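Perforated worktops – why I'm a convert!

I put off getting a worktop with holes in it for years (where would the crumbs go?), and then in February I gave in. I love it! If you're tempted, read on for what I've learned so far.

Run a soft brush over the holes before you wipe. Wiping first pushes the dust down into them, and you'll be there till teatime with a cocktail stick.
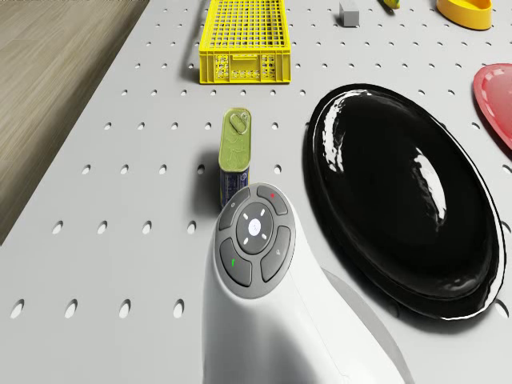 Rows of round holes in a light grey top.

For sticky marks I use a teaspoon of washing-up liquid in warm water, and an old toothbrush for the rims. Candela Arrieta swears by bicarb, left on for 7 minutes – brilliant on tea stains.

Pegs are where the fun starts. Mine are 16 mm from Collado and they hold

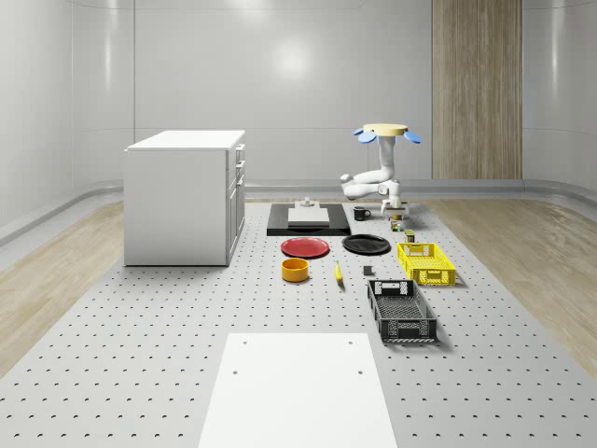 rolls of tape, string, scissors, even a small shelf if you use four of them. Wrap a turn of masking tape round any peg that wobbles.

Mugs are fine straight on the surface, but pop a cork mat under anything that might drip!

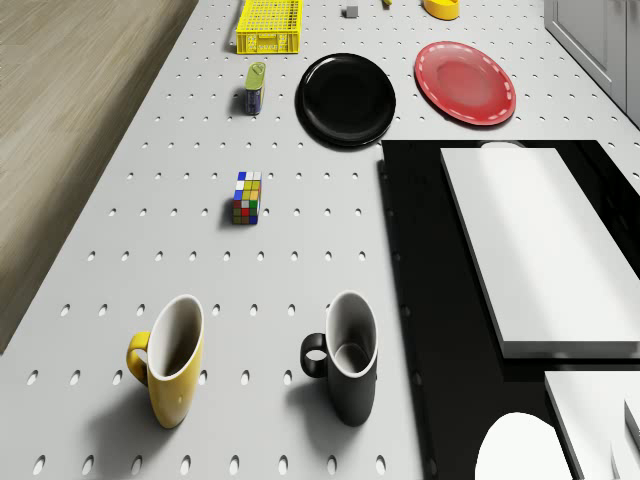
Two mugs side by side, the yellow one on the left.

Every Tuesday I lift everything off and hoover underneath.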